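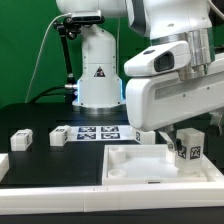 Witov commented on an early draft that if every block already wears a tag, the hard part of the problem is gone, and a method that needs stickers tells us little about placing parts in an ordinary workshop. We took the remark seriously, and it shaped the study reported in this section. Tags give us the pose of a block while it is in plain view. They say very little once the gripper fingers and the tray walls get in the way, and that is exactly when the last stretch of the insertion takes place!

Figure 4. Placing a tagged block in the white tray. The printed sheet on the table carries four AprilTag markers; a depth sensor bar is mounted beside the rear arm.

4.2 Placement with partly hidden tags

We compared two ways of tracking the held block. The baseline, Condier, uses only the tags it can see in the current image and keeps the last good pose when it finds none. Our method, Iketti, also uses the joint readings of the arm and updates its guess of how the block sits between the fingers. Both start from the same table calibration and use the same grasp planner.

The full set holds 2040 placements. We kept 200 of them for tuning and never used them for scoring. In 836 of the remaining runs, no tag on the held block could be read during the final descent. These are the runs we were most excited to look at, and the gap is large: Condier failed in 260 of them, Iketti in nine. Most of the Condier failures were small tilts that built up after the last reading - the block touched a tray wall and the arm kept pushing.

What pleased us most is how little the update costs. It adds one small solve per control step and needs no new training data. Six of the nine Iketti failures came from a slip in the grasp itself, a case we return to in Section 4.3 with the Csizmadia slip test.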